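Rundo Hardware Services
Open positions

Server Hardware Technician, Tirkarum site
Reference 1734
Full time, on site, day and evening shifts

Rundo maintains rack-mounted servers for hosting companies and research institutes. The Tirkarum site receives chassis from customer halls, services them on the bench or in the rack, and returns them with a written service record. The site handles nearly 2000 units a year. We are looking for one technician to join the chassis team, starting in July.

The work

The position covers hardware only. Operating systems, customer data and network configuration are handled by a separate team at Garkadness. The technician works from a ticket that names the unit, the part to be replaced and the procedure revision. Typical tasks are:

Opening and closing chassis, including checks of covers, rails and latches
Replacing drives, fans, power supplies and memory
Cleaning ventilation grilles and checking them for dents and blocked holes
Mounting and removing units, alone or in a team of two depending on weight
Entering part numbers and serial numbers in Oei, our service record system

Much of the work is repetitive and has to be done the same way each time. A latch left up on a returned unit is a recorded fault, even when the unit runs normally. Each unit is checked by a second person before it is released, and the technician will both carry out and receive these checks.
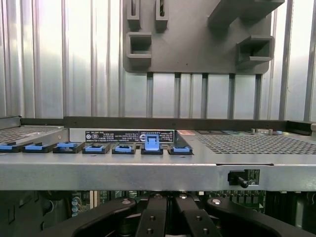
Page last changed: 5th February

The silver chassis in the photo has blue-and-black latches in a row along the front lip of its top, between two perforated grilles. One latch has its blue tab raised; its neighbors lie flat. Applicants should be comfortable spotting a difference of this kind at a glance and reporting it by position. New technicians practice this during training, on several chassis types.

Requirements

Completed vocational training in electronics, IT hardware or a related trade, or two years of comparable work
Practice with hand tools and with grounding straps and mats
Ability to read exploded drawings and follow written procedures in English
Normal or corrected color vision, as many parts are color-coded
Ability to lift 13 kg without help and to work standing for most of a shift

Useful but not required

Experience in a data hall
Experience with rail kits from more than one manufacturer
A forklift or pallet truck permit

Training

The first six weeks are spent in the training room and on the bench next to an experienced technician. Work in customer halls begins after a practical test, which consists of a full strip and rebuild of one chassis and a fault check on three more. The test may be repeated once. Training time is paid at the full rate.

Conditions

Permanent contract with a three-month trial period. Shifts are set four weeks ahead. Evening shifts carry a supplement. Safety shoes, hearing protection and work clothing are supplied. Noise in the halls is constant and hearing protection is mandatory there. The bench area is quieter and has adjustable tables.

How to apply

Send a resume and copies of trade certificates to the site office, Room 413, or through the form on the Tirkarum site page. State the reference number and the earliest possible starting date. A cover letter is optional and should not exceed one page. Incomplete applications are returned once for correction.

Selected applicants are invited for an interview and a bench exercise on the same day. Tools are provided. Please allow three hours.

Questions about the work itself: Sebastián Pereyra, chassis team lead, Tirkarum.
Questions about contracts and pay: Personnel Office, Garkadness.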